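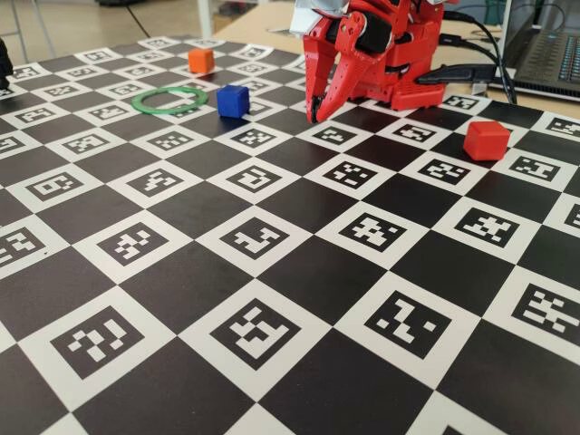

Keeping Lui in Shape: What I Did on the Arm This Term
Robotics Project Report, Skarnedska Technical College
11/2/24

When I signed up for this project in August I figured I'd be writing code the whole time. Nope! Most of my hours went into setting up our arm (we call it Lui) and keeping it set up, so that's what this report covers.

Lui runs on the Wokik controller, with the Wostar software on the laptop. Every session starts the same way: plug in power and data, let the joints find home, then jog the gripper over a few board markers and compare the position the software gives with the one printed in our chart. If any reading is off by more than 2 mm I redo the whole calibration. I had to do that way more than I expected in the first weeks, mostly thanks to a shoulder screw that kept backing out. A dab of threadlocker fixed it.

Cables were my other headache. One used to snag whenever the arm swung left, and I lost an entire afternoon blaming the software for it. I gave it more slack at the elbow and ran the arm through 200 slow sweeps. No snags!

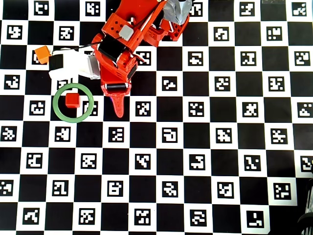 Lui over the board, with the gripper pointing down and duct tape on the upper part of the arm.

I'm not proud of the tape, but it stays until I print a proper clip. The clip is drawn up already, it's just waiting for a free slot on the printer (there's a long line for it right before midterms). 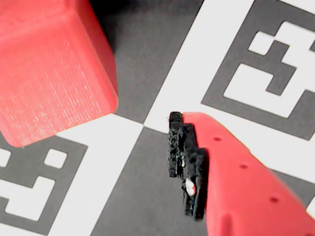
Fingers are the part I check the most. They take every bump, and a finger that's a hair out of line will shove a cube instead of picking it up. I look at the tip first, then work down the row of three little holes and feel for cracks with a fingernail. So far I've replaced one finger, after 12 days of heavy use, and the new one got a slower print with more walls. It feels a lot stiffer.

Still on my list: the printed clip, a spare wrist servo, and a log sheet that lives next to the laptop. I also want to run 800 pick cycles without touching a screw and then check the markers again before I hand Lui over to the next group.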